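Two-arm sorting cell, left gripper dropping bottles

z_tanoli
Simulated cell, two arms, blue tray and dark-rimmed tray. After the February update the left arm loses its bottle on the way to the tray. 23 drops in 1,253 cycles. Right arm is fine on the same settings. Closing force is unchanged.

evanlemaire
Check contact friction on the finger pads. The update reset ours.

z_tanoli
Checked. Same value on both arms.

chaltu_b
I'd leave friction alone. Look at the wrist offset. If the lower finger sits 3 mm out, the bottle gets pinched on one side and rolls.

evanlemaire
Disagree. An offset would show up on every cycle.

chaltu_b
Only if the pick height never varies. His does.

z_tanoli
Pick height varies by 2 mm, yes. I paused a cycle after the lift and before the tray.

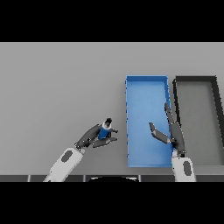
The offset in the left wrist file is the old one, so chaltu_b may be right. I'll copy the value across from the right arm and rerun overnight.

evanlemaire
Mirror the sign if you do. And log the friction anyway.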